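Before you start, take everything off the table you mean to work on. I mean everything, the salt and the post and the fruit bowl too! Blown eggs are forgiving little things once they're finished, but while you're making them they roll, and they always seem to roll towards whatever will crack them.

I learned this from Kyung-hwa Sung, who used to decorate them by the trayful every February so they'd be ready for spring, and I've fiddled with her method over the years (mostly to make it slower, I'm afraid, but also a bit safer for clumsy people like me).

## What you'll need

- eggs at room temperature
- a darning needle, or a stout pin
- a cocktail stick
- a rubber bulb blower, the sort sold for cleaning ears
- a bowl for the insides
- a scrap of 600 grit sandpaper
- food colouring and white vinegar

## Clear a space

Pick a flat, plain surface with good light on it. A busy tablecloth makes it surprisingly hard to find the pinhole again once you've put the egg down, and I do like a mid-brown or beige behind a pale shell. 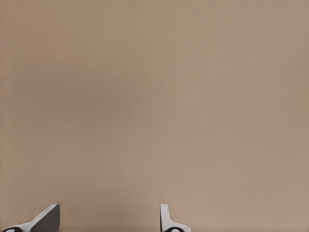 Yaw Agbenyega wrote in to say that he skips the needle altogether and twists a tiny hand drill against the fat end, and that he hasn't cracked a shell since. I've tried it his way and it does work beautifully, though you need a steady wrist and a bit of patience.

## Making the holes

Wash the egg and dry it. Rub the sandpaper very lightly over each end, just enough to take the shine off, and then press the needle in while turning it back and forth between your fingers. Go gently, and don't be tempted to tap. Make the hole at the fat end a little wider than the other, big enough for the cocktail stick.

Push the stick in and give the yolk a good stir. If nothing much is moving, stir again!

## Emptying and rinsing

Hold the egg over the bowl, fat end down, set the nozzle of the blower against the small hole and squeeze slowly. The white comes first, in a long reluctant string, and the yolk follows with a sort of gulp. Rinse the shell with warm water, shake it, and rinse it once more.

The insides make a very decent omelette, so long as you cook them straight away and pick out any bits of shell.

## Drying and storing

Stand the shells fat end down and leave them overnight. An egg carton is perfect for this, with a twist of kitchen paper in the bottom of each cup to catch the drips.
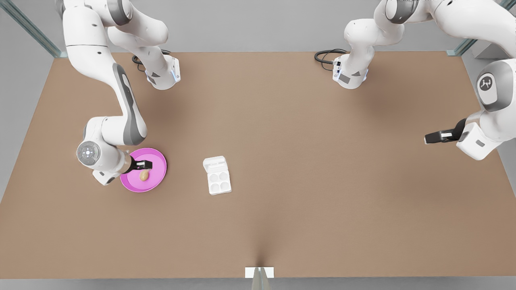 *A small white egg carton and a round pink plate.*

Dye them the next day, with 2 teaspoons of vinegar to a mug of warm water and as much colouring as you dare. You'll have to hold them under with a spoon, as an empty shell bobs about like a cork. Pat them dry, and thread a ribbon through if you want to hang them up.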